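Section 2: Setting Up Your First Label Board

Welcome to the fun part! Kinomis boards are where your snack and bread packaging ideas start to come together, so grab a coffee and dig in.

1. Open Kinomis and choose New Board. Pick the Vistitz grid if you're working on pouches or boxes.
2. Type your board title. Short ones look best on the shelf view.
3. Drag in your pictures, up to 28 per board. 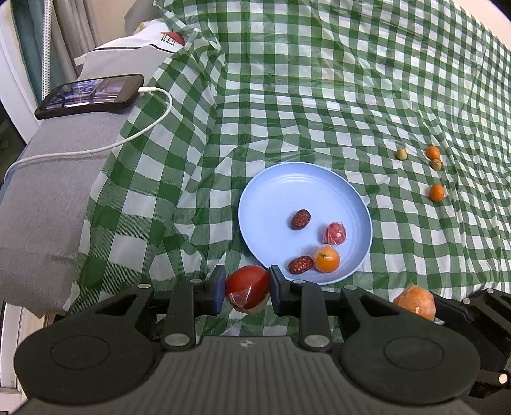
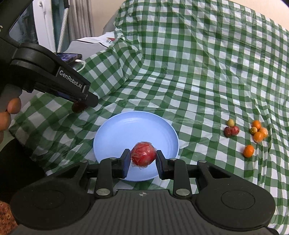
4. Click Dieline and enter the template number. Use 1324 for a flat cracker sleeve or 3040 for a bread bag -- both come loaded with fold lines and a bleed area.
5. Drop your artwork on the front panel and hit Wrap. Seeing your flat drawing fold up into a pack is a real thrill!

Note: Boards made before May open in the old Osman layout. Choose Convert to bring them over (your colors and fonts come along too).

Caution: Convert can't be undone. Save a copy first.

6. Press Share to send the board to your printer or your team.

Drernine Packaging Tools, guide updated 10/10/20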